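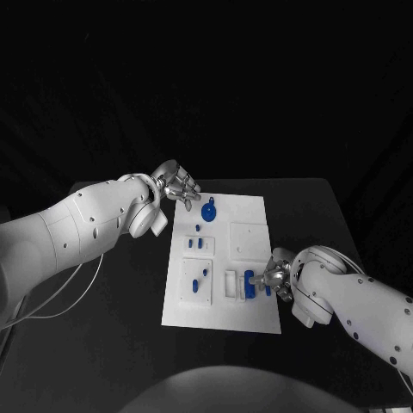

Unit 4: Surface Cleaning and Wipe-Down Routines

Home | Course Units | Readings | Lab Hours | Contact

Instructor: Ivars Grīnberga
Kitchen and Facility Hygiene, Costigan campus

These notes go with the February lectures. They cover the cleaning of flat work surfaces: counters, prep tables, cutting boards, shelves. Floors and drains come in Unit 5. Read the section on contact time before lab, since most of the lost marks in the last group came from there.

4.1 Cleaning and sanitizing

Cleaning removes soil. Soil means anything on the surface that should not be there, such as grease, crumbs, dried sauce, flour, or hard water film. Sanitizing lowers the number of germs left on a surface that is already clean. The two jobs use different products and are done in order.

A sanitizer put on a greasy table does very little. The grease covers part of the surface, and food residue uses up some of the active ingredient. If you can still feel a film with a clean finger, go back and wash again.

4.2 The basic sequence

1. Clear the surface. Move tools and containers to a cart, never to the floor.
2. Scrape or dry wipe loose soil into a bin.
3. Wash with warm water and detergent.
4. Rinse with clean water.
5. Apply sanitizer at the strength on the label.
6. Leave it for the full contact time.
7. Air dry.

Steps 4 and 7 are the ones people skip. Leftover detergent can weaken some sanitizers, and a towel used for drying can put back what you just took off.

4.3 Types of soil

Sugars and starches come up with water if you get to them early. Once they have dried, soak them first.

Fats need detergent and warmth. Cold water makes them set and smear.

Proteins (egg, milk, meat juice) are the awkward group. Very hot water cooks them onto the surface. Start lukewarm, use detergent, then go hotter for the rinse.

Mineral scale needs an acid cleaner. Scale is worth removing even when it looks harmless — it is rough, and rough surfaces hold food. Never mix an acid cleaner with a chlorine product or use one straight after the other without a full rinse between them. The gas that forms is dangerous in a small room.

4.4 Contact time

Contact time is how long the surface has to stay visibly wet with sanitizer. It is printed on the label. In the lab we use Skundska solution, and our working time is 90 seconds. If the surface dries before then, wet it again and start over.

Large tables should be done in sections. A fan or an open door shortens drying time, so check the first section before you move to the next.

4.5 Cutting boards

Boards get their own section because they get cut. Every knife mark is a groove where water and food can sit.

Wash both faces and all the edges. Scrub along the grooves first and then across them. Stand boards upright in a rack with a gap between them. A stack of damp boards stays damp overnight.

Take a board out of service when the grooves no longer come clean with a brush. Some plastic boards can be resurfaced, but a resurfaced board is thinner and may warp. A warped board rocks on the table, and that is a knife hazard as well as a hygiene one.

4.6 Cloths

Keep cloths in use in a bucket of sanitizer between wipes. Change the bucket when it turns cloudy or when the test strip reads low. Cloths for raw meat areas stay in those areas.

Fold the cloth in half and in half again so that you have several clean faces to work with. Wipe in one direction with overlapping strokes, far side to near side. Circles move soil around.

4.7 Case: the Ultitstead bakery

The bakery washed its tables every night and still had poor swab results at the edges. The table tops were fine. The night crew wiped the flat area and stopped short of the rolled rim, where old dough had built up underneath. The fix was a narrow brush and one added line on the checklist. Bring a written answer to lab: what else on a prep table could be missed in the same way?

4.8 For lab

Work in groups of 2. Each group mixes 500 ml of solution, tests it with a strip, and records the reading before use. Gloves and eye protection stay on from mixing until the bucket is emptied.

Reading: Destosum course pack, chapter on work surfaces. The short quiz covers 4.1 through 4.5 only.

2 comments
Share

Previous Unit | Next Unit | Back to Top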